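Cleaning up a scratched metal bin before I repaint it?
Posted in Workshop & Garage
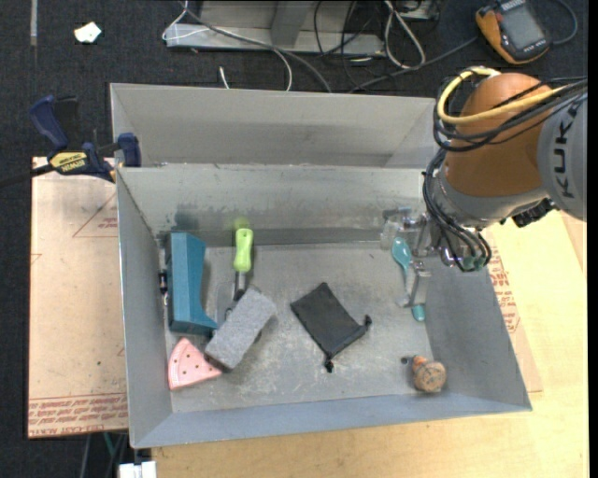 Darcy Charbonneau
I picked up a big open-top sheet-metal bin when the Fehr warehouse cleared out in July. The floor of it is all scratched and scuffed whitish, and the back wall has streaks. I want to paint the inside and keep bird seed in it (we go through a LOT of bird seed). Do I have to strip it down to bare metal first, or can I just scrub and go? I already own half a can of Jondow enamel and I'd love to use it up.

nomano_mike
No need to strip it unless the old finish is flaking. Wash it with dish soap, rinse, let it dry overnight, then scuff the whole inside with 100 grit and wipe the dust off with a damp rag. If it's galvanized you need a primer made for galvanized metal or the enamel will peel in sheets. Ask me how I know! I did a trough that way and was picking paint out of the yard till fall. Two thin coats, and leave the door open while you work.

Patty257
just get a plastic tub lol

gravelroad
I'd skip paint on anything that holds seed, birds eat whatever chips off. Mine is bare metal, I washed it with vinegar and water and it's been fine. Get a tight lid though, the mice found ours in 2 nights.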